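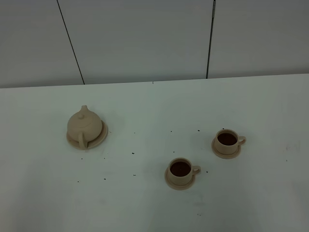 ok so day one of the no-more-mugs-at-the-desk thing. Got the Brurkano set down from the top shelf, first time since October I think. Teapot on its own saucer, two cups on theirs, all that sandy beige clay color, and I'd forgotten how small the pot is. Squat little thing. Love it.

Tea is the Ernano black, the loose one. 4 minutes, lid on. I used to do 2 and wonder why it tasted like hot water

someone asked about the matte finish – yes it stains if it's really unglazed. Rinse right away, no dish soap, let it air dry upside down. Baking soda paste for the rings. Don't scrub, I did that to my old Vidal pot and it went patchy

price check bc I know it's coming: 18 bucks at the Tustard outlet, the whole set. There was a bigger one too but where would I put it

also pour slow. Short straight cups look like they hold more than they do and I always go right up to the brim, then have to walk them to the couch like I'm carrying soup

second pot is never as good as the first, that's just how it is with this tea. Still drinking it tho

oh and the saucers – use them. I skipped them all last year and teh table had rings everywhere. Wiped it down this morning, took forever, back corner by the wall was the worst

next up is the spice drawer. Nearly 667 jars in there, feels like. Two paprikas open. Three?? Will post when it's done, might be a while

2nd January and I've already run out of lemons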